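3.2 Packing table and handling of the bottles

The second part of the study deals with the packing table, where single bottles are prepared for the carton. We chose this place after the first visits to the Gosesmont site, because most of the complaints collected by Atallah in May came from this step and not from the transport. A bottle that is badly wrapped can open a little at the cap, and then one leak makes the whole carton dirty.

The table has a green top. The wrapping materials change with the order: a clear bag is used for bottles that are sold one by one, and yellow film is used as a soft layer under the goods, so that the labels do not rub on the table. Figure 2 shows the bottles and both materials at the table. 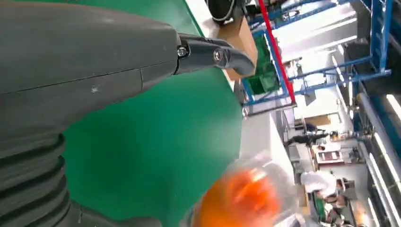
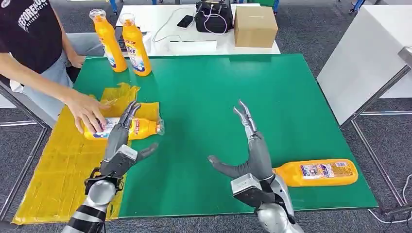 Figure 2. Packing table. First picture: clear plastic bag and cardboard box. Second picture: orange bottles with clear caps, and yellow film spread over the left portion of the table.

In the period of the study, 2,771 bottles were recorded. For every bottle we noted the position in which it was wrapped, the material, and the state of the cap when the carton was opened again at the Prernley store. The notes were made on paper by Darwish and copied into one table at the end of each shift. The last sheet is from 10/4/21. We did not record the weight of the bottles, which we now consider a weak point, as a half-full bottle moves in the hand in a different way than a full one.

Two positions were compared. In the standing position, the bottle stays upright and the bag is pulled over it from the top. In the lying position, the bottle is put on its side on the film and one hand is kept on it while the film is folded. A tall bottle with a narrow neck falls easily in the standing position, and when it falls, it often touches the next one. In the lying position it can roll, but the hand stops it and the film also holds it a little. The packers of the Sabbagh team preferred the lying position already before our study, although the written instruction asked for the standing one.

A leak at the cap was found in 28 bottles. This number is small and we are careful with it. It was not possible to say in each case if the cap was loose before the packing, because the caps are closed at another site and we had no access to the records there. For this reason we give the leaks per material only in the appendix, and we do not test the difference.

The film brought one problem that we did not expect. When it is cut too large, it hangs over the near edge of the table and the sleeve of the packer can pull it. The team solved this with tape at the corners, but the tape must be removed when the sheet is changed, and this takes time. Dovo, who supplied the film for the study, later sent us sheets cut to the size of the table. They were used only for the last cartons and are not part of the results in Section 4.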